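[Dillton-tables] Re: water rings and what finish to put on a light top
From: Booker Wojcik

Photo of my top first, then answers by number.
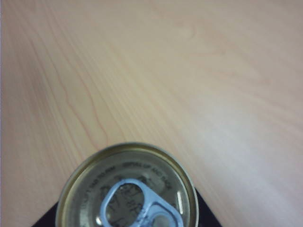
1. Finish

Jannik Reinholz wrote:
> Mine is a light top with a visible grain and I keep getting rings
> from cans and glasses. I have a can of Sarnik wax here but haven't
> opened it. Is wax enough, or do I need something harder? Also, what
> grit do you stop at?

Wax alone won't hold up to drinks. I used it on a side table in December and it had marks inside a month. If the top gets daily use, put on a harder coat and keep the wax for chairs and shelves. Mine has a smooth surface with a little gloss to it, and you can still see the grain lines fine. The glare on the right side is the one thing I'd change. Next time I'd go one step duller.

2. Grit

I stop at 200. Go with the grain the whole way, and look at it from a low angle before you coat it. On a top with wavy lines it is easy to drift across the grain and miss the scratches until the coat is on.

3. Rings

Cans sweat more than people expect. I put one down on the bare top all the time now, pull tab up, and wipe under it when I pick it up. If you already have a white ring, leave it overnight before doing anything. Some of them go away. If it's dark, it has gone into the wood and you will have to sand.

4. Cost

Bloxham quoted me 1,375 to refinish the table and both leaves. I did it myself over 18 evenings, with 46 spent on supplies. The leaves still need a second coat.

Jannik, what size is yours, and does it have leaves?

Booker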